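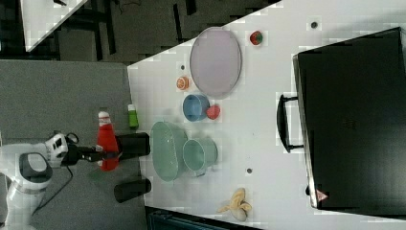
The Tiveo student project at Pendthorpe has finished its first term on the funded arm, and this report covers work from February to the end of the summer session. The aim in the grant application was for students with no background in robotics to teach an arm a small set of table tasks, starting with picking up one object from among others. Most of the term went into that first task. The red bottle with the white cap became the main test object. It is tapered, it lies on its side, and the students have to bring the gripper in at the right angle to hold it by the body. In the current layout it shares the table with fruit, dishes and a smaller green bottle, so the arm has to reach one thing and leave its neighbors alone.

Work completed

The students recorded 803 demonstrations against a target of 800. In each one a student guides the arm through the whole task, and the recording is saved with a short written note on the starting layout. A second student then reviews it. Of the total, 114 were rejected at review, mostly for late starts, a dropped object, or a note that did not match the recording. Those are kept in a separate folder and are not used for training. That leaves us short of the target in usable recordings, and we will make up the difference early next term before any new task is added.

The first trained version reached for the bottle reliably when it lay on the bare table. It did much worse when the bottle was in or against a dish. The gripper often closed too high and touched the rim first. The group decided to stop training for two weeks and collect more of the harder layouts. They also rewrote the note form, which had no place to say what the object was resting on. The new form is one page and takes less time to fill in than the old one.

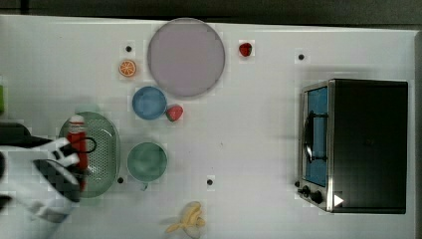 One student wrote in the end-of-term feedback that the first month was too much setup and not enough time with the arm, and that the written notes felt like homework until the bad recordings had to be sorted out. The same student asked for longer turns, with pairs staying together for a full session. Several others made the second point in different words. We have changed the rota for next term to match. Pairs will have the arm for a whole session and do their reviewing at the next one.

Spending

Spending on equipment and parts came to $3,005. The largest items were gripper fingers, cables and storage for the recordings. The play food and dishes cost very little. We bought spare fingers early and have used two sets, both worn at the tips. The travel line has not been touched. We had planned to use it for the Zustulholm student meet, which was moved to next year, and we ask the Henríquez Fund to let us carry that amount forward.

Problems

Scheduling was harder than expected. The room is shared with two other classes and the table has to be reset before every session. Small differences in how the table was set showed up later in the results. Students now work from a printed layout sheet and check it before the first recording of the day.

Cable routing also cost us time. A cable that pulls tight near the wrist can stop a run partway, and a stopped run cannot be saved. We lost most of three sessions to this in the spring. The cables now have more slack, and checking them is the first line on the start-up list.
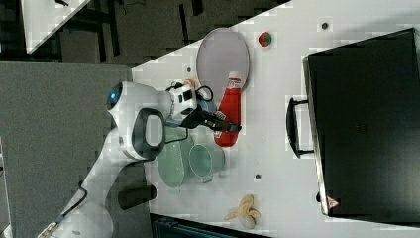
The start-up list has since grown to a full page, and the students maintain it themselves. It covers the emergency stop, the speed limit, cables, cameras and the position of the arm at rest. New students read it aloud with their partner at their first session and sign it. There were no injuries this term and one broken finger on the gripper.

Next term

We plan to replace the rejected recordings, retrain with the harder layouts included, and test on positions the students have not used before. If the results hold up, the group will start on a second task, placing an object on a plate. The students would like the second task to be two steps long. We would prefer one step first and have told them so.

Enrollment for next term is open and returning students have priority. We will need a decision on the travel money before the budget can be closed. The full spending sheet and a blank copy of the new note form are attached.

Submitted by the Tiveo project office, Pendthorpe, 25 August 2026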